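Back from Viltesberg and still thinking about the Drustomell scarf prize – the small one for makers in their first two years, where they hang everything at eye level and let you get close enough to see the stitching.

200 entries this time, nine on the shortlist, and I could have happily taken home seven of them (my closet says no).

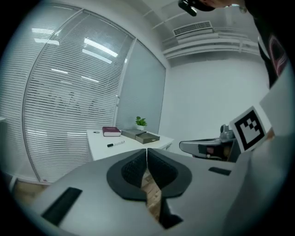

2 min read

My favorite was a rust wool wrap from a Mudumeck studio, hand-rolled hem all the way around, and so soft I went back twice!

It didn't win. The Matheson bag people picked a printed silk square, lovely too, and it goes into their shops in November. More on the hems tomorrow, once I've found my notes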